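4/28/26

Dye bench, third go at the walnut. Writing this up before the pots get washed, as last time I left it overnight and then couldn't remember which jar had the iron in it (the January pages are a disgrace on that front, sorry to anyone trying to use them).

So! The Gonitz wool took the colour beautifully and the Marinho linen sulked, same as ever. Both went in the big pot together after an alum mordant, husks strained out through the old pillowcase, temperature held at 70 and not a degree more. I was very strict about it this time. I stood there with the thermometer like somebody guarding a soufflé. The wool came out a proper toffee brown, lovely and even apart from the one skein I'd tied too tight, which has pale bands where the string was. I quite like them, but they're a fault and I'm writing them down as a fault.

The linen is the colour of weak tea. I had it in for the same time and it just doesn't want to know. Next go I'll try a tannin bath first and leave it to soak properly, lid on, with no lifting it out every few minutes to have a look (me).

Iron afterbath: one pinch too many. The test strip went from brown to almost slate and feels a bit harsh between the fingers, so half the amount next time and a good long rinse. I've put the strip on the card with the others anyway, bottom row, next to the onion skin.

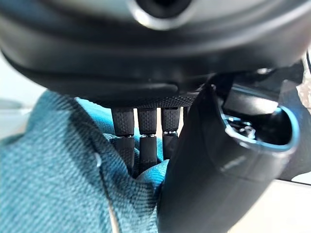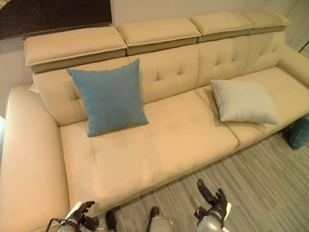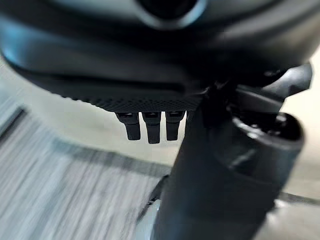 Filed under: Dye bench / Browns and tans

Things to chase. We're nearly out of alum and the Petard tub on the shelf is mostly label at this point. I'd like to go back to the Grendeo stuff if we can get it, it dissolves so much quicker and doesn't leave that gritty line round the pot. The scales are drifting again too. I weighed the same skein twice and got two different answers, 20 grams apart, and that's far too much to shrug off when you're working out mordant by weight of fibre. New battery first, then I'll get cross with it.

Water: I used 3,000 ml for the rinse and it was still running brown at the end, so I did the whole lot again with another 3,000 and that one came out nearly clear. I'm going to call two rinses the standard for walnut from now on, and I've pencilled it on the inside of the cupboard door.

Light test is set up in the window, four bits of wool and two of linen, each half covered with card. Please don't move them, even if they look like rubbish somebody forgot! I want to leave them until the sun's had a decent chance at them, then compare with the madder ones, which faded much more than I'd hoped.

Leftover dye is in the lidded bucket under the sink. It smells like a pond but it should be good for another bath, paler, and I fancy putting some of the cotton tape through it to see what happens. Gloves are on the hook. The left one has a hole in the thumb, as my thumb can confirm.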